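In Defense of Bringing Too Many Bags

I am a person who overpacks, and I'm tired of feeling bad about it. Every spring the same articles come around telling me I can do two weeks abroad with a single backpack and three shirts, and every spring I read them all the way through like I'm going to learn something. Then June comes and I'm standing in the driveway in Plaltville with a suitcase, a tote, a cooler, another tote, and the big canvas thing with the broken zipper that I keep meaning to get fixed.

My friend Remedios Figueroa is a light packer. She went to Cekport for eight days last summer with a bag the size of a bed pillow. She was very proud of this and she had every right to be. She walked off the ferry and straight up the hill while I was still on the dock trying to work out how to carry the second tote on the arm that already had the cooler on it. But on day two it rained, and guess who had the extra sweater? And on day four she got a blister, and guess who had bandages, and moleskin, and the tiny scissors? I didn't say a word about it. (I said a few words about it.)

The light packing people have a favorite argument, and it goes "you can always buy it when you get there." Can you, though? I've been to plenty of places where you can't. Cekport has one grocery store that closes at five and a gift shop that sells saltwater taffy and wind chimes. If you need an allergy pill at ten at night you are going to be sneezing until the morning. And even when you can buy the thing, you've now spent your vacation looking for a phone charger that costs three times what you paid for the one sitting in your kitchen drawer.

I also think there's some snobbery in it. Traveling light is easy if you have money, because money is the thing you packed. My parents drove us to the lake every year with the car loaded to the roof, and that wasn't because they were disorganized. They had four kids and they weren't going to pay lake prices for ketchup. My mother brought the ketchup. She brought the salt, the good knife, the dish towels, a roll of foil, and her own pillow. We ate very well at that lake, and I still think of foil as a vacation item.

Now, I'll give the other side some credit. Overpacking does cost you. I have paid the fee for the heavy bag at the airport, and I have sat on the floor next to the check-in counter moving shoes from one suitcase to another while a whole line of people watched me do it. It's not a great feeling. I've hurt my shoulder, too. And I have definitely brought home clothes that never left the suitcase, still folded from when I put them in, and washed them anyway because it seemed wrong not to.

So I have made a few changes. I stopped bringing hardcovers. I stopped bringing the hair dryer, mostly after the one in Carretero tripped the breaker for the entire floor and I had to go down to the desk in a towel and a raincoat. And I switched over to bags I can sling across me, with nice wide straps, because those skinny ones they put on everything now will cut a groove in you before you make it to the gate. If you take one piece of practical advice from me, take that one. Go to the store, put the bag on, and walk around in it for 10 minutes with something heavy inside. The people who work there don't care.

What I haven't changed is the basic idea. When I pack, I'm thinking about everybody else who's going. I think about who gets cold, who gets carsick, and who is going to say they don't want a snack and then want a snack. A bag with too much in it is kind of a letter to the people you're traveling with. Maybe that's a stretch, but I was up late on a Wednesday folding beach towels for people who hadn't asked for any, and that's where my mind went.

Remedios and I are going to Fomurell next, with her sister and the sister's kids, and the planning has already started. She sent me her packing list and it fit on her phone screen without scrolling. I sent her mine and she called me up laughing so hard I had to hold the phone away from my ear. Then she got quiet for a second and asked if I was bringing the tiny scissors again - and could I maybe throw in a second pair of flip-flops, since we wear the same size 8?
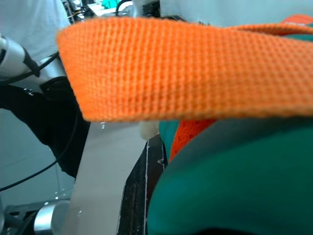 I told her of course I could. I'd put them on the list before she called, right under the foil.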